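Hillusetti Forums > Handheld Grippers > Good Practice
Thread: Do we need a written rule for food items on the table?

tetteh_a
Posted November 22, 2023

Right, I've been putting off starting this one because I know how the last rules thread went, but here goes. I've been asked to write the good practice sheet for our home sessions (handheld grippers, two fingers, ordinary living rooms and kitchens) and I'm stuck on food. We've got a decent page on crockery and a decent page on clothes. For food we've got one line, which says "use sensible items", and everyone has a different idea of sensible!

My own view is that it should be sealed packets only, all laid out before you start, and nothing on the table that isn't on the list. Samah Saber on our side thinks that's far too strict and that we'll end up with tables that look like a shop shelf.

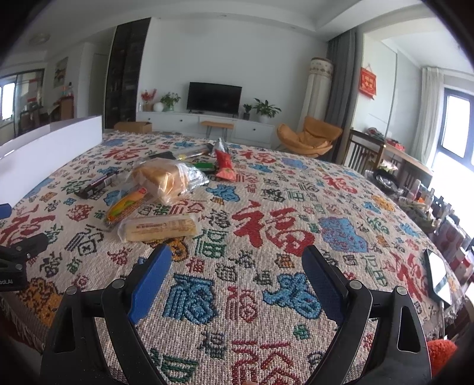

Packaging is the bit I keep going round in circles on. Clear plastic is a pain to pick out against a busy cloth and foil throws light all over the place, so do we ban them, limit them, or say the more the merrier? With a bagged loaf, a wrapped sponge cake, a foil package and a chocolate bar all bunched up on one patterned tablecloth, you've got four different kinds of trouble in one go, and I can't decide if that's lovely or a nightmare. And then there's the phone on the right-hand side of the table. Under my draft that would be a fail, and I'd like to know if other people would fail it too.

Draft so far, please pull it apart:

1. Sealed packets only, in date.
2. Lay everything out before you pick up the gripper.
3. Nothing on the table that isn't on the session list.
4. Wipe the finger pads before food and after food.
5. Anything dropped on the floor goes out of the session.

--------

gripes_and_grips

I'd fail the phone, yes. We had 29 sessions sent back over the summer for stray personal bits and phones were the worst of them. It's the reflections as much as anything, you can get a face in a black screen without noticing. Put it in a drawer.

Rule 4, what are you wiping with? We use a damp cloth, then a dry one. The lemon kitchen wipes made our pads go slippery for the rest of the day.

--------

zihan_luo

Going to disagree on the phone. People have phones on their tables. If rule 3 is "nothing off the list" then you're telling people to tidy their homes into something they're not, and the whole reason for going into homes was that they're untidy. I'd split it: screen off and face down is fine, anything with a name or address on it is out.

Same with the pattern. I would never ask a family to take their tablecloth off. That one's got 福 all over it and it looks great, leave it be.

--------

gripes_and_grips

Face down I could live with. But who checks? A rule you can't check from the recording afterwards is only a wish, and I've sat through enough reviews to be grumpy about it.

--------

zihan_luo

You can see which way up a phone is in the recording though?

--------

gripes_and_grips

Fair. Fine. Face down.

--------

Naima L

We did a food sheet at Pernadent last year, so a few things we ended up changing:

Bread needs its own line. Squeeze a loaf five times and it's a different shape, so we swap it after every 2 sessions and write the swap in the log. Cake bars go the same way, only quicker.

"Sealed" wants a definition. We had someone fold a bag over and clip it, and call that sealed. Ours now says factory sealed or a bag closed with its own tie.

And please add allergies! Ask the household before you bring anything in. We got that wrong once, luckily with no harm done, and it's the first line on our sheet now.

--------

tetteh_a

Oh, allergies, I can't believe I'd left that off. Going in as number one. And thank you for the bread thing, I'd been treating bread as if it were a tin.

Do you cap how many packets can touch each other? I was going to say everything should be a hand's width apart.

--------

Naima L

No cap here. We did have a spacing rule and dropped it, everyone hated it and the tables looked daft.

--------

junpei_iw

Please don't bring in spacing. Bunched-up packets are the hard part and I want more of them. If you must have a rule, ask for half the session spread out and half in a heap, and let people do the heap however they like.

I'd soften rule 5 as well. If a packet falls and it's still sealed, wipe it and carry on, but leave the drop in the recording. We lost loads of good material by cutting drops out.

--------

tetteh_a

I like half and half. Not sure about 5, it's someone's supper at the end of the day and I wouldn't fancy it off the floor. Samah agrees with you though, so I'm outvoted in my own thread.

I'll put up a second draft at the start of December, with allergies first, the bread line, a proper meaning for "sealed", and phones face down with the screen off. Still want opinions on foil if anyone's got them!

--------

shawky_bench

Foil's fine if you turn the ceiling light off and use daylight. Crisp packets are worse, they crackle shut on the pads and won't let go.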